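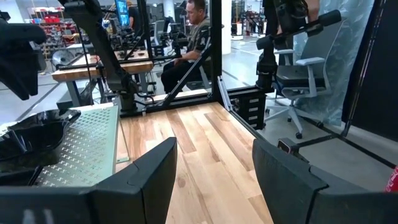

The robot's-eye view! Those two dark shapes at the front are its gripper fingers.

Hi again, it's me, back with more news from our shared workshop. Lots of you wrote in to ask how a robot arm "knows" where its fingers are. Great question, and I got it wrong myself the first time I built one, so let's talk about it.

Try something first. Close your eyes and touch your nose. Easy, right? You didn't have to look, because your body keeps track of where your arm is all the time. A robot arm needs a way to do that too. Look at the arm past the fingers, the one with all the bends in it. Every bend is a joint, kind of like your shoulder or your elbow or your wrist. The little arm I'm building at home (I call it Memis) has 6 joints, and inside each one there's a motor and a sensor. The sensor tells the computer how far the joint has turned. If the elbow says "I'm at 90 degrees," the computer knows it's bent like the corner of a book.

Add up all the joints and you can work out where the fingers are. That's just math, and the computer is very fast at it!

But here's the trouble. The joints know where the ARM is. They have no idea where your toy block is. So you give the robot a camera, and a really good place for one is close to the hand, so it can see what's between the fingers. The camera on Memis makes a picture that's 640 dots wide. Each dot is called a pixel, and the computer hunts through them for the thing it's supposed to pick up.

My friend Tavion Haddad asked why we don't just put one big camera on the ceiling. Well, you can! But then the arm might get in the way, like when somebody tall sits in front of you at the movies. Lots of builders use both kinds.

Do you see the metal plate on the left with rows of little crosses cut out of it? I love plates like that. Holes in a plate can be handy for bolting things down, and a robot does much better when its stuff stays put. I once left Memis on a wobbly card table and it missed the block 8 times in a row. (I counted. I was pretty grumpy.)

Want to be a robot? Get a friend, a blindfold and a plastic cup. You wear the blindfold and your friend is the camera. They can only say "left," "right," "forward," "back" and "grab." Ignacio Lyons and I tried it and the cup ended up under the couch.

Next time: how to make squishy fingertips!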